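How the Wheel Helps Us Move Things

Try pushing a heavy box across the floor. It is hard work. The bottom of the box rubs against the floor, and that rubbing slows it down. Scientists call it friction.

Now put the same box on something with wheels. A wheel rolls, so it doesn't scrape along the ground. There is still some friction where the wheel turns on its axle, the rod through its middle, but it is much easier to deal with.

The first wheels were solid. Many were made from planks of wood fastened together and cut into a circle. They were strong but very heavy. Later, people learned to make wheels with spokes — thin bars that run from the hub in the center to the rim on the outside. A spoked wheel weighs less and is easier to get moving.
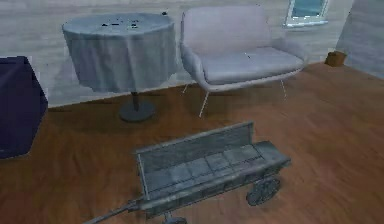

Eilif Lie wrote to ask whether a bigger wheel is always better, and added that the carts in Drondeddale, where the roads were bad, used to have very tall ones. Big wheels do roll over bumps and holes more easily. But they are heavier, and they can make a cart too high to load.

Size also changes how often a wheel has to turn. If the distance around a wheel is 2 meters, it turns 100 times to go 200 meters. A wheel half that size has to turn twice as many times.

Words to know
Axle: the rod a wheel turns on
Hub: the center of a wheel
Rim: the outer edge of a wheel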